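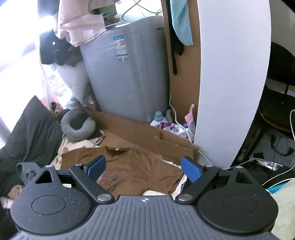
Asuka Takeda
Moderator, Home Builds

10/02/2023

Blue pads again. Has anyone got these to pick up a T-shirt without grabbing the cardboard too? I have my doubts.

landry_13
Mine do fine on shirts. Slow down and come in at the collar.

kadmont
Fine on how many tries? I gave up after 166.

landry_13
Didn't keep score. Check your pivot screws.

Asuka Takeda
Checked. I still say the pads are too stiff.

kadmont
Same. Socks are worse.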